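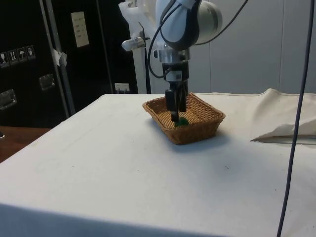 FIRKSTEAD, July 21, 2025 — Gift basket company Zasano says the robot arm it has been trying out at its Firkstead packing hall will move onto the regular day shift this fall, and that no jobs will be lost as a result. The first half of that statement comes with a schedule. The second half does not.

The arm, supplied and programmed by the automation firm Bosura, picks up small items with a two-fingered gripper and works over wicker baskets of the kind Zasano sells to hotels, realtors and corporate gift buyers. It has been at the site since April. Until now it has run at a table of its own, away from the main packing benches, and none of the baskets it handled were shipped to customers.

Zasano employs 401 people, most of them in packing and dispatch. In a notice handed out to staff last week, the company said the arm would "take over the repetitive reaching" and leave packers free for ribbon, wrap and final checks. It said nothing about how many packers that work needs. Asked twice, a company spokeswoman said staffing would be "reviewed in line with demand, as it always has been."

That answer did not go over well on the floor. Packers here are paid an hourly rate plus a bonus for each finished basket above a daily target. The target has been 200 baskets for a bench team of six for as long as most of them can remember. Under the plan, a team paired with the arm would have five people and a target of 300.

So a team would lose a person and be asked for half again as many baskets. Zasano says the sixth packer would be moved to "other duties," and that the bonus would be worked out again once the arm's pace is known. Nothing in the notice says what happens to the bonus on a day the arm is down, or who decides that it is down.

Nor is it clear how quick the thing is. At a showing for local business owners and press, it moved slowly and stuck to one basket and one small green ball on a white cloth. A Bosura engineer said speed had been turned down because visitors were close by. Fair enough, but the room was asked to take the production figures on trust, and the slides that carried them did not say which items had been used or how often a person had to step in. Bosura said it would send the test results. They had not arrived by the time this was written.

A ball is a fairly kind thing to hand a gripper. A Zasano holiday basket can hold jars, crackers in thin boxes, a cheese knife, a candle and a bag of something that slides around, all bedded in shredded paper. Packers turn the basket as they go and often take two or three things back out to make the last one fit. The engineer said the arm would begin with "a limited product range" and declined to list it.

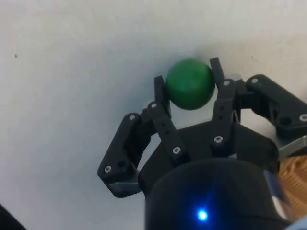
Cirilo Pacheco does not expect the arm to fail, and says that is the part people outside the building keep getting wrong. It will do the easy items fine, he said, and then the easy items will be gone from the bench, and everyone left will be doing the awkward ones all day at a number that somebody set by looking at the easy ones. He would like the new target left alone until a full holiday season has been packed with the arm in place. He also wants to know who gets trained to clear it when it stops, and whether that person gets paid more.

On training, at least, there is a partial answer. Bosura will run a two-day course for shift leads, covering how to pause the arm, restart it and swap a basket. Packers will get a safety talk. Repairs stay with Bosura under a service contract, which means a serious stoppage waits for someone to drive out. The company would not give a response time.

Zasano paid for a study of the packing hall before it signed with Bosura. The work was done by Bhat, a consulting firm, and the notice to staff quotes one line from it, saying that reaching and twisting were the most common complaints among packers. That matches what several of them say, and a machine that spared some shoulders would be welcome. But the rest of the report has not been shared. Two packers who took part in the interviews said they had also complained about bench height and the length of the afternoon stretch without a break — cheaper things to fix, and neither is mentioned in the plan.

The company says it will hold a question session for each shift before the changeover. Written questions can be left at the dispatch office in the meantime. Asked whether the Bhat report would be available at those sessions, the spokeswoman said a summary was being considered.

Zasano has not said how many arms it means to buy. The notice refers throughout to "the arm," except in the final paragraph, where it says "the arms."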